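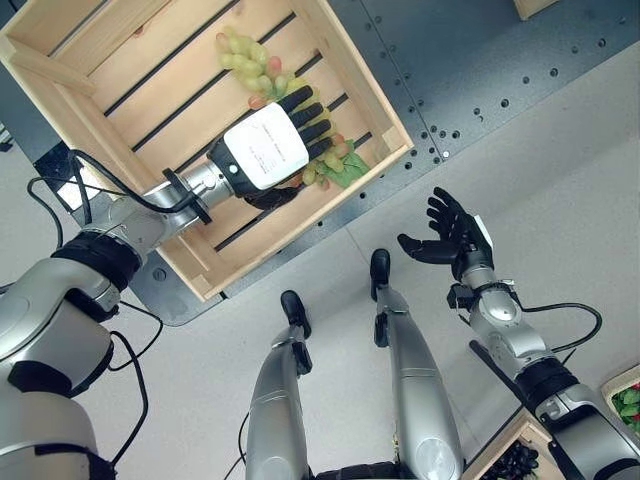

Fig. 1. Left hand in the crate with the grapes, right hand open and empty. Keep both in mind for section 2.

Handling Soft Produce: Working Rules
Course notes, unit 2 (revised June 12, 2018)

1. Before power

Walk the cell. Then walk it again looking down, which is where the things you trip over live. Crates of produce go where the arms can reach them without leaning. If a crate sits at an angle to the table, either straighten it or tell the software. Hoping is a popular third option and we have the repair bills from Vellent to show for it.

Check cables at wrist and elbow. A loop of slack is fine. A loop that can catch the corner of a crate is a fault, and gets written up as one.

2. The idle hand

Most of the near misses in the Skaltell log involve the arm that wasn't doing anything. Students watch the grapes. The other hand, meanwhile, is still powered and still attached to an arm. House rule: an idle hand is treated as a working hand. It has a declared parking spot, clear of people, and anyone who wants to stand there asks first.

Aminu Mohammed will ask you in the oral where the second hand was at the moment of grasp. "By the side" is worth no marks.

3. Grip

Set the force limit for the softest item in the crate. Grapes come in bunches, and a bunch is a committee of small weak objects joined by a stem that would rather not be involved. Close slowly, stop at contact, lift a little, wait. If the bunch sags, put it down and regrasp. Do not squeeze harder. Everyone squeezes harder.

Leaves count as part of the bunch for clearance — they snag on slats.

4. Stopping

One person holds the stop button and does no other job. No notes, no phone, no fetching crates. After a stop, nobody reaches in until the operator says "clear" out loud. Nodding was tried in May.

5. Log sheet

Write down the item, force limit, number of regrasps and who held the stop. Dropped fruit is recorded and thrown out, including the good-looking ones.

Reading for next time: the Walczak checklist, pages 2 to 32.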